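How People Show a Robot What to Do

Woltska Science Museum - Learning Pages for Ages 8 to 11

Every one of us has learned a job by being shown it. Perhaps a grandparent guided your hands while you rolled out pastry, or a teacher moved your fingers to the right place on a recorder. It is much harder to learn such things from words alone. Try explaining to a friend how to tie a shoelace without using your hands, and you will soon see the difficulty.

Robots can be given written instructions, called programs. A program works very well when everything stays in the same place. In a car factory, the same door arrives at the same spot all day long, and the robot makes the same movement each time. A kitchen cupboard is a different matter. Jars are pushed to the back, tins are moved about and new packets appear. Writing an instruction for every possible arrangement would take longer than anyone has to spare.

For this reason, engineers also teach robots by showing them. The proper name for this is learning from demonstration. A demonstration is one complete turn at a task, from beginning to end, carried out by a person through the robot.

Two ways of showing

The first way is to lead the robot by hand. The teacher takes hold of the arm and moves it gently through the task. Inside each joint there is a sensor that measures how far the joint has bent. The computer stores these measurements many times each second, and they can be played back later.

The second way is by remote control, which engineers call teleoperation. "Tele" comes from a Greek word meaning "far off", although the teacher may be sitting close by. Some teachers use a handset like the one for a computer game. Others hold a second arm, known as the leader. When the leader bends, the working arm bends too, and so it is called the follower.

Each way has its good points. Leading by hand lets the teacher feel the weight of the arm. With remote control, the teacher's own hands can stay out of the robot's view, and the recording shows only what the robot itself will see when it works alone.

At the work table

The robots in these pictures have grippers in place of hands. The objects around them are ordinary ones, such as jars, bottles and tins.

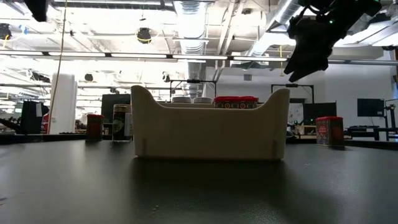
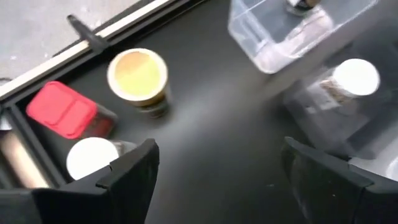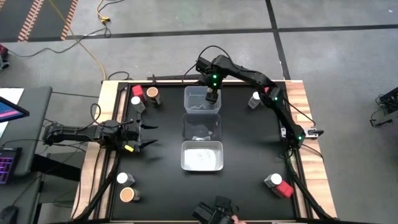
Jars and other containers at the robots' work table. The second picture is a view from the robot's wrist, between its two black fingers.

Why more than one camera?

You have two eyes, and you can turn your head whenever something is in the way. A camera fixed in one place cannot do this. A tin may be hidden behind a tray, or the gripper may cover the very thing it is trying to hold. Engineers therefore like to record from several places at once. A camera beside the table shows the objects from the side, a camera high up shows where everything lies, and a camera on the wrist travels with the gripper and looks closely at whatever is between the fingers.

Practice, and a great deal of it

One demonstration is not enough. Ainhoa Cantero, who teaches robots for the museum's Llorente Programme, recorded 235 demonstrations of a single task, which was to lift a jar and put it down inside a tub. She moved the jar to a new starting place each time. Had she always left it in the same corner, the robot might have learned only to reach for that corner.

Her colleague Hernán Valderrama then looked through all the recordings. He kept 195 of them and set the others aside. In some, the jar had slipped. In others, the arm had waited a long time while the teacher decided what to do next - and a robot will copy a pause just as faithfully as it copies a movement.

The recordings are given to a computer program that looks for patterns in them. It compares what the cameras saw with how the arm moved. After this training, the robot is allowed to try the task without help, while a person stands ready to press the stop button.

Words to know

Gripper: the part at the end of a robot arm that takes hold of things.
Joint: a place where the arm can bend or turn.
Sensor: a device that measures something, such as light, movement or pressure.
Demonstration: one complete turn at a task, shown by a teacher.
Teleoperation: moving a robot by remote control.

An activity for two people

You will need a plastic cup, a spoon and a scarf to use as a blindfold. One person is the robot and wears the blindfold. The other is the teacher. Both should remain seated.

First, the teacher uses words only to help the robot put the spoon into the cup. Next, the teacher guides the robot's wrist gently through the same task. Move the cup and try both ways again, then change places. Write down which way was quicker, and which words were the hardest to follow.

Text by Eirini Tzavaras. Checked for schools by Hugo Escobar.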